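What I gave my father-in-law instead of a thing

My father-in-law does not want anything. He says this every year when his birthday is coming, and he says it with such a calm face that you believe him. Then we buy him a sweater, he says it is a very good sweater, and it goes on the shelf with its brothers. My wife once opened that closet to look for a blanket and she closed it again without a word.

So this year, in February, I decided we would give him something which does not need a shelf. I began to look at what people call novelty gifts or experience gifts. I did not know how large this world is. You can name a star, you can adopt an otter, you can have your face printed on socks. I read these pages in the evenings for two weeks, with a notebook, because I am that kind of person.

What I finally chose was a row of apple trees. To be exact, it was one tree for one year in an old orchard near Rillstead. The orchard is small and the owners rent out the trees one by one. You receive a certificate with the name of the variety, a map of the orchard, and a little metal tag that hangs on the tree with the name you choose. I say "a row" at the beginning because I misunderstood the website and believed for one whole evening that I would get the row. My wife read it again and explained to me the word "within."

The gift is sold by a company named Zamer, which sells many presents of this kind and works with farms and orchards. The price for the tree was 36 dollars, and I paid a little more for a box. I want to write something about the box, because when you give a present made of paper, the box does half of the work. It was dark green and quite heavy, and when you opened it there was tissue paper, then a card, then the certificate in a stiff folder. I was satisfied with it. If they had sent me an email with a file to print, which was the cheaper choice, I think my father-in-law would have been polite, and I know already how his politeness looks.

Before Zamer I almost bought from Pruvost. They have a similar gift with grape vines, and their photographs are more beautiful. But I wrote to them with two questions, one about the shipping and one about who owns the grapes at the end, and the answer did not answer either. It thanked me for my interest in wine. I do not mean that they are a bad company. Maybe I wrote my questions badly, in English I am sometimes too polite and the question gets lost inside the sentence.

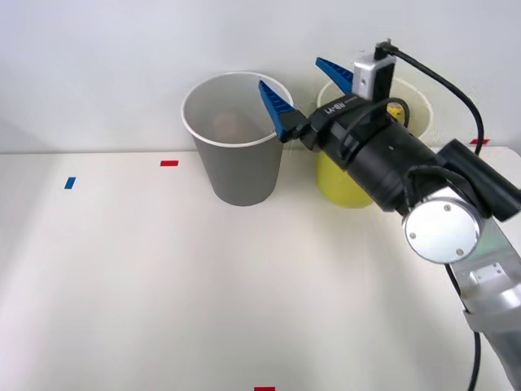

My sister-in-law told me on the phone that she would be offended to receive a certificate, that a gift must be something you can hold in the hand, and that a tree which stays with another person is only a tree you have heard about. She said it in a friendly way, but she repeated it twice.

I thought about this for some days. She is right in one point. There is a kind of present where you pay for a nice idea and the idea is finished in the moment when the envelope is opened. I have received such presents myself. A colleague at my former job gave me a piece of the moon, and I still have the paper, but I could not tell you where my piece is, and I never looked up in the evening and felt like an owner.

With the tree it is a bit different, I believe. It stands in a place where you can drive. From our house it takes 34 minutes, and the orchard has a visiting day in the spring, when the trees are in bloom, and another one in October, when you pick your own apples. You can take home what your tree gives. In the conditions it is written that a bad year is a bad year and there is no refund for it, and I found this sentence so honest that it helped me to decide.

The birthday itself was at our place, with cake and too much coffee. He opened the box slowly, as he opens everything, and kept the ribbon. He read the certificate from the first line to the last line, also the small text. Then he asked what kind of soil they have there. I did not know. He asked if the tree was grafted and on which rootstock. I did not know this too. He took out his glasses again, looked at the map, found his tree near the lower fence, and said that near a lower fence there can be frost, because cold air runs down like water. He did not say it was a very good tree. My wife looked at me over the table and I understood that this was a success.

For the tag I had to choose a text, maximum two lines. The form on the website asked for "a loving message." I wrote only his family name and under it the name of the village where he was born. He noticed it and did not comment.

Now some practical remarks, if you consider something similar. Order earlier than you think. The delivery was promised in one week, and it came in that time, but the tag is made separately and goes directly to the orchard, so it may not hang yet if you visit very soon. Check the spelling of the name before you press the button, they cannot change it later without a fee. And ask if the year begins with the purchase or with the season. In our case it begins with the season, so if you buy in the late fall, you do not pay for a winter of a sleeping tree.

I also looked at Gelum, where you can give one beehive for a season and receive the honey. It is more expensive, and my mother-in-law is afraid of bees even when they are far away, so it was not possible for our family. For another family it could be nice.

We went to the spring visiting day, the three of us, in the morning. It was cold and the flowers were only beginning. He had brought his own pruning shears in his coat pocket, and my wife had to explain to him that he was not allowed to cut. He has since written a letter to the orchard about one branch on the left side. He is waiting for the reply.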